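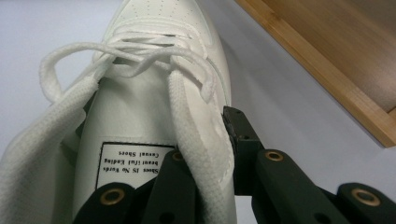
Review: Mokham hand-held gripper, used for collecting lace demonstrations

Rating: 4 out of 5

I bought the Mokham to record manipulation examples for a shoe-lacing policy. We had been teleoperating an arm for this, which was slow, and lace work was the worst of it. With a hand-held gripper you do the task yourself, the camera on the tool records it, and the recording becomes a training episode. I have used mine for two months and have collected 1513 episodes with it, nearly all on white leather sneakers with flat laces. This review covers that kind of work. I haven't tried it on kitchen tasks or anything heavy.

Build

The fingers and linkage are matte black and the pivots have brass eyelets. I like the matte finish. My previous tool, a Sitex, had shiny fingers that picked up the ceiling lights, and we lost a lot of footage to glare. The eyelets on the Mokham do shine, but they sit in nearly the same part of the view for a given opening width and the model doesn't seem to mind them.

There was a little side play in the linkage when it arrived. I tightened it on the first day and again after 95 episodes. It has stayed put since. Check it before each session anyway, as a loose finger changes where the tips meet and you will not notice until you look at the data.

Grip on laces

This is where it earns its price. The tips will pinch a flat lace against the leather and hold it while you shift your wrist. Picking a single strand out of a loose tangle takes practice. My first 21 attempts were mostly grabs of two strands at once, and I threw them out. After that my hand got used to the width of the tips.

Round laces are harder. They roll. If your task uses round laces I would look at softer tip pads, such as the ones Cartwright sells. They need trimming to fit.

Camera view

Close-up, a shoe takes up most of the view, with the fingers coming in from the bottom and the side. That is good for texture. You can see the weave in the laces and the perforations in the toe cap, and on the tongue label of the pair I use I can read "Casual Shoes" and "beautiful Ending" (upside down, from where the tool is held). The black fingers stand out well against white leather.

The drawback is that a finger will sometimes cover the thing you are trying to grasp. With laces this happens a lot. I now come in at an angle and pause for a moment before closing, so that each episode has a few clear frames of the strand before contact. Grasp success on the trained policy went up after I began doing this.

White laces on a white shoe are a difficult subject in any case. I got better results with a pale gray surface under the shoe and softer light from one side. Under flat overhead light the strands blended into the tongue.

Recording and export

The recorder software, Wultirari, is basic. You start, you stop, you name the task. Episodes export without trouble, but there is no way to flag a bad one while recording, so I keep a paper list and delete them afterward. Paora Tawhiri, who shares the bench with me, says two short squeezes of the gripper at the end of an episode and filters on that. It works as long as everyone on the bench does it the same way.

Tracking was lost in a few sessions when I worked over a bare surface with nothing on it but the shoe. Leaving a wooden board beside the shoe gave the tracker an edge to follow and the dropouts mostly stopped.

Comfort

Fine for an hour. After that the base of my thumb gets sore. The trigger spring is stiffer than it needs to be for light objects, and I would pay extra for a softer one. Left-handed users can hold it, but the trigger is shaped for the right hand.

Who should buy it

Small labs and individuals who want a lot of close-range examples of thin, flexible things. If you only need a hundred or so episodes, borrow one. My target is 2000 by the end of November and I expect to reach it with this same unit.

I took off one star for the trigger spring and the lack of a reject button. Replacement tips are sold only in pairs, and mine took 12 days to arrive.

Reviewed October 14, 2020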